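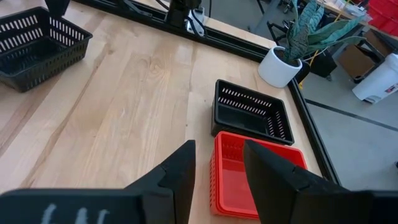
I have been thinking a lot lately about the death of the paper bus timetable, which I realise makes me sound about ninety. I'm not. I'm forty-six and I own a phone like everybody else. But when Braltard stopped printing the little folded ones in June I was cross for a good fortnight, and I'd like to set down why before I calm down completely.

The 89 goes past the end of my road. It used to have its own leaflet, pale green, free from a rack by the driver, and I kept one on the fridge and one in my coat (and usually one from two years ago in the glovebox, which caused some trouble). You could see the whole day on it. You could see there was a gap after lunch when the driver presumably ate a sandwich, and that if you missed the 6.40 you might as well stay for another drink. The app only tells me about the next three buses, and only once it has worked out where I am, which it often believes to be the reservoir.

My friend Flor Taipe says I'm being sentimental, and that the leaflets mostly ended up in puddles. Fair enough. She also points out that the app knows when a bus is running late and a piece of paper can't, and I'll give her that one too, because I've stood at that stop in sleet on the strength of a leaflet.
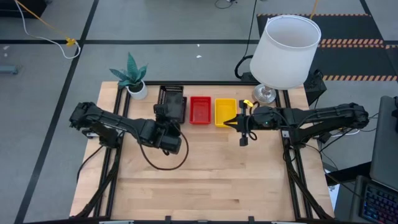
What bothers me is planning. A leaflet let you look at a Thursday as a whole and think, right, library first, then Mum's, then home before the schools come out. Try doing that with a screen that wants you to type in a start and a finish every single time! I end up scribbling the times on the back of an envelope, so I've made myself a paper timetable anyway, just a worse one with the milk on it.

And then there are the people who never had the app in the first place. Anathi Mahlangu, two doors down, took a petition round Jirkance and the estate behind it and came back with 864 signatures, which is more than I would have guessed had ever been on the 89. Plenty of them were over 80, she said, but there were students as well, and a man who drives everywhere and simply likes timetables. I felt I had met a brother there.

Braltard wrote back to say that the times are still posted at stops. They are, at some. Ours is behind a scratched bit of plastic at the height of my chin, and after dark you need your phone torch to read it — so you need the phone after all.

I don't want the app scrapped. I use it, I grumble at it, I'd miss it. I'd just like a rack by the driver again with a few green leaflets in it, even if they charged me 50p. I'd take two, one for the fridge and one for the coat, and I promise I'd clear out the glovebox.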